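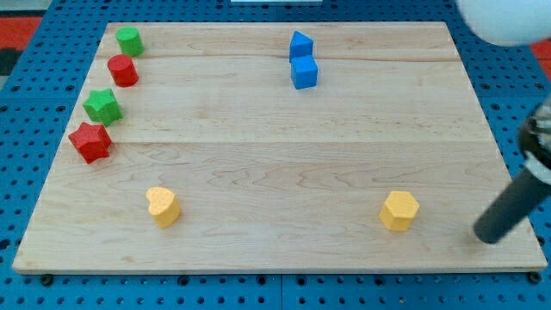
Workshop notebook, May, 9:40 in the morning

Coffee made, radio off, finally sitting down to write this up before it goes out of my head. Ha-neul asked me last week to put down where we are with the shapes set for Clirnton, and I said yes of course and then spent two evenings sanding instead, so this entry covers more than it should. Sorry to whoever has to read my handwriting typed up.

The small blocks first. I've had a mixed handful out on the maple board on the blue pegboard: the green and red cylinders, the two stars in the same two colors, the blue cube and the blue roof piece, and the yellow heart and hexagon. I wanted to see the colors against wood, as that's how the children will meet them (Clirnton wants a plain wooden play board in every box, and I'm very glad they do). On white paper the yellow always looks a bit sour to me. On the maple it warms up nicely, and the heart especially looks like something you'd want to pick up.

The blue I'm less sure of. It's a good strong blue, but I keep thinking it belongs to a slightly different family from the other three. Ah-rin thinks I'm fussing. She may be right, she has the better eye, but I've asked for the next sample card from Tosa anyway, and it costs us only a stamp.

On shapes. The heart is staying, and I'm writing that down in ink so we can stop talking about it! We went back and forth on this for most of the spring. It won't stack on its lobes, I know, and it rolls a little if you stand it on the point, but laid down flat it takes a cylinder on top quite happily, and a small child doesn't much care what an engineer thinks of a heart. The stars are harder work. The inside corners are a nuisance to finish, and I used up a whole folded sheet of 320 grit on them last night. I tried wrapping the paper around a popsicle stick cut to a wedge and that got right into the corner without rounding over the points. I've left three of those wedges in the jar by the window, please don't throw them out, they look like trash but they took me a while.

The roof piece and the cube are my favorites of the lot. Every person who comes through the door makes a house out of them sooner or later. My one question is whether a single roof in a box is enough. If two children are playing there will be an argument over it, and I've got two nephews, so I speak from experience. Ha-neul, can we look at the price of a second roof before the order goes in?

Numbers, as far as I have them. The first Clirnton run is 700 boxes. Tosa's price drops at 1,000 of any one shape and color, so if we did go to two blue roofs per box we'd be over the line comfortably, and it might end up costing less than I feared. Last time I looked, the tally sheet for everything cut so far stood at 2,996 pieces, and I was tempted to cut four more just to make the sheet look pretty. I didn't. I went home and had soup.

A note on the board itself. It's glued up from separate planks and you can see the seams running across if you look for them, one up near the top third and one over the middle. I've gone over both with a fingernail and I'm happy. The grain is livelier in the lower half, with some darker streaks in it, and Ah-rin asked whether we ought to pick calmer pieces for the production boards. I'd rather leave it be. I like that no two will match, and the streaks give a child something to follow with a finger. If Clirnton objects we can talk about it then.

Finish: still on the Seo oil and wax. The first coat went on a spare offcut and I've put it on the high shelf with a strip of masking tape on the back. Please leave it alone for 10 days. I mean it kindly, but the last one had a thumbprint in it.

Still to do: corners on the rest of the stars, a lid for the sample box, and a name for the thing. Cleltumel is what's penciled on the drawings and I've grown fond of it, though my mother can't say it on the phone. Ah-rin has a list of others somewhere in the blue folder.

Off to find the small clamps. I think they're under the bench with the drop cloths.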